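Jendano fruit market adds second April weekend

The Jendano growers' market drew 2,613 visitors in April, and organizers will add a second weekend next year.

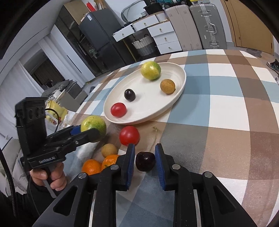 Gittins Parks and Recreation | Markets Office

Plums and citrus sold best, said Nabila Mansour, who runs the market. Stall fees stay the same. Growers who want a space can apply from August 20, 2026.
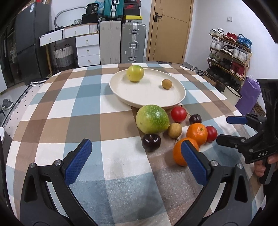
Parking moves to the Plokberg lot, which has 340 spaces.

Shares: 113 | Comments (8)
Sign up for our newsletter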